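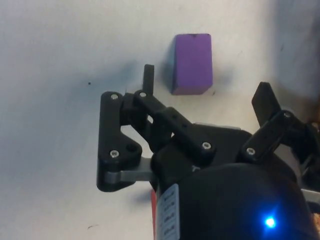 A bin with a lid would be simpler, one reader wrote after the last storage page, and you'd never have to think about it again. Maybe. I've owned bins with lids. The lid goes missing, the blocks go in with the crayons, and you're thinking about it again by December.

So this page covers keeping a small set of colored shapes in an open basket. I wasn't sold on baskets when I started and I'm only partly sold now. Most of the "storage systems" I've paid for were worse, including the Divusham stacking trays, which I gave 18 months.

## What you need

- a shallow basket with a smooth rim
- a plain light cloth
- a slightly damp rag
- the shapes, and only the shapes

You'll see advice to line the basket with felt, add a label, or sort by color into little bags. Skip all of it. I tried bags. Kids tip them out and then you have shapes and bags on the floor.

## Check the basket first

Run a bare hand along the rim and the inside corners. Wicker catalogs love the word "hand-finished," and I have the scratches to prove what it's worth. Any loose end that pricks you will also gouge a foam block. Snip it flush with nail clippers.

Then turn the basket over and give it a few good slaps on the bottom. New ones shed. So do old ones, if you're buying secondhand.

Shallow beats deep here. If you have to dig, the piece you want will be at the bottom, and everything else will be on the table before you find it.

## Clear and lay out

1. Spread the cloth and pull the worst wrinkles flat. Don't iron it, whatever the magazines say. A few creases do no harm, and they'll even slow down a ball.
2. Put the basket toward the back, where you can reach it without leaning over everything.
3. Set the shapes out in front, with space between them.
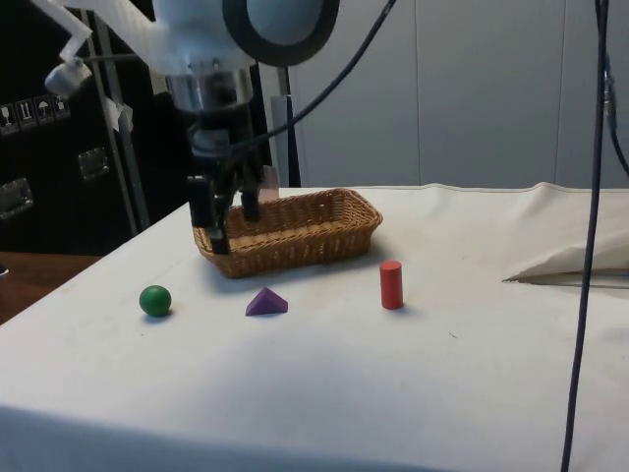 *Ball, prism and cylinder in a loose row, basket behind.*

Spacing matters more than I expected. Pieces pushed up against each other get grabbed in handfuls, and then something drops. Put a prism down on a flat side. Stand a cylinder on its end if you want it to stay where you left it. Balls will do what they like, so put the ball away first.

## Wipe, then put away

Foam pieces want a damp rag and nothing stronger. I don't trust the spray cleaners, and the Mesasitz one left a tacky film on mine that picked up lint for weeks. Wipe each face once, let the piece air out on the cloth for 2 hours, and turn it over if the underside still feels cool.

Check the edges while you're at it. Small nicks are fine to live with. If a chunk is ready to come off, throw the piece out, particularly in a house with a toddler. Glue repairs on foam have never lasted for me.

Put the pieces in one at a time and lower them in. Tossing them is quicker until one bounces.

## How full is too full

Keep everything below the rim. If the pile shows over the edge, you have too many shapes or the wrong basket, and I'd get rid of some shapes before buying another basket.

Shake the cloth outside when you're done and fold it on top of the shapes if dust bothers you. It doesn't bother me much. I wash mine every 3 weeks on a cool cycle and hang it over the back of a chair.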